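Drundura 42 folding drying rack, reviewed after 3 winters

I bought the Drundura in October, which is when everyone in Lellisthorpe buys a drying rack, having spent the summer believing the washing line would do. The shop had two. The other one was a Kubíček, cheaper and orange, and I have a limit.

The 42 in the name is supposed to be the number of towels it holds. I own nine towels and have no plans to get more, so I can't test this, but I can tell you it takes a double duvet cover if you fold it in four and don't mind the middle staying damp until the next evening.

Putting it together is meant to take 10 minutes. The leaflet is by one Vilém Koubek, whose name is printed on the back like a novelist's, and he writes with great confidence about a part called the lower brace. There are two parts that could be the lower brace. I picked the wrong one, and the rack stood up perfectly well until I hung a pair of jeans on it.
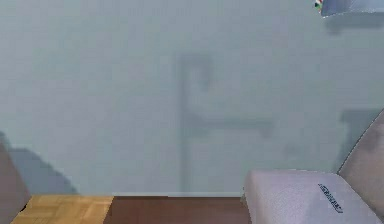 Once the right brace is in, it's solid. I've had wet coats on it, a rug, and for one bad week the curtains from the back bedroom. The rails have bowed a little in the middle but nothing has snapped. The plastic feet leave grey marks on lino, which come off with washing-up liquid and some swearing.

Folding it away is where we fall out. It goes flat in two movements according to Koubek, and in five according to me, one of which pinches. It weighs 790 grams more than the old Skenov it replaced (I put them both on the bathroom scales, it was raining) and you notice every one of them on the stairs. The Skenov also had a little hook so you could hang it on the back of a door. The Drundura leans, and slides, and lies down in the hall at two in the morning with a noise like a dropped cutlery drawer.

The side wings are good. They lock at two heights, and the higher one clears the radiator, so socks dry overnight. The sock clips are less good. I'm down to four of them and they've started letting go of anything heavier than a school sock.

Spare clips can be ordered, in packs, from a web page that has been "coming back shortly" since my first winter with the thing.

Would I buy it again? Probably, yes, if the only other choice was still orange. Four stars, less one for the pinching.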